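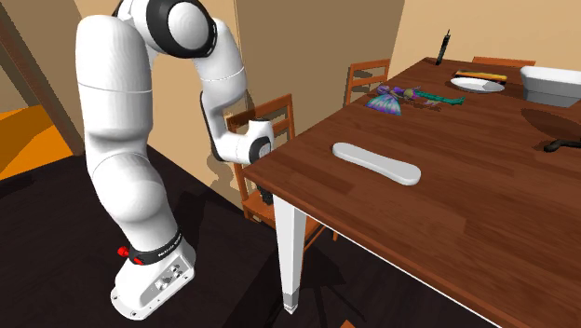
The Dining Room

I was hired in October to teach an arm that did not exist. The company was Clisow, the program was called Ikora, and my work was to sit in a rented office with a controller in my hand and move a white robot through a house made by a computer. For every task I had to give 400 examples. A model would learn from them later, in another building, when I was asleep.

The room I got first was the dining room. It had a long table and orange chairs, and on the table there was a doll like a mermaid, lying beside a plate as if dinner had been forgotten. I never had a task with the mermaid. My task was on one of the chairs, a small figure with many limbs, and the instruction on my screen was a single line: pick up the toy from the chair.

In my first week I was too fast. I came down straight, closed the fingers, lifted, and pressed save. The examples looked all the same. I was proud of this, because in my old job at the Kröger factory the same was good.

Then I began to have trouble with the chair. The toy lay near the back, and the arm had to pass over the wood and turn its wrist before it could go lower. In episode 51 I touched the backrest, stopped, went up again and came from the other side. It was ugly. I wanted to delete it, but by mistake I sent it with the others, and I wrote a message to the reviewer to say sorry.

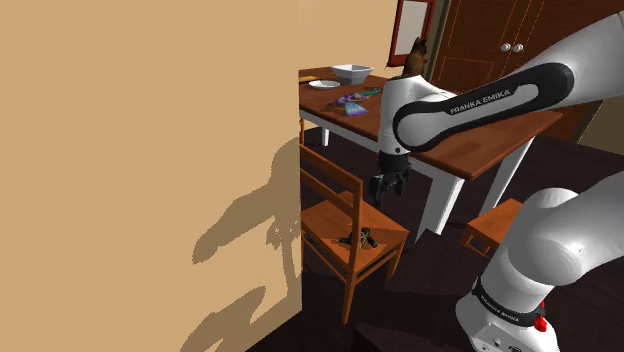

Please keep the ugly ones, came the reply, before I had finished my tea. The reviewer wrote that a model which had seen only clean hands would not know what to do after the first mistake, and that I should correct myself slowly, so the correction could be learned also.

I read this message two times. All my life I had been correcting myself quickly, so that people would not notice. When I spoke in a shop and chose the wrong word, I put the right one on top of it and looked at the floor. Now somebody was paying me to be wrong at a speed which could be followed.

So I slowed down. I let the gripper arrive too far to the left, and I waited, and I brought it back. I opened the fingers wider than was necessary. Some evenings I stayed after the others had gone, with only the light of the screen, and I talked to the arm in my own language - a little more, a little more, stop. 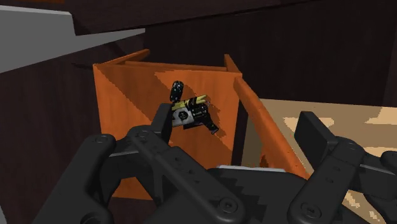 Fingers open, the toy between them.

In spring the first model came back to us under the name Jorken, and we were invited to watch it in the dining room. It went toward the chair and missed. My supervisor made a small sound. The arm stopped, rose a little, and waited there over the seat for exactly as long as I would have waited.

I noticed that I was holding my cup in the air. Under the table, where my colleagues could not see it, my other hand had already started to turn.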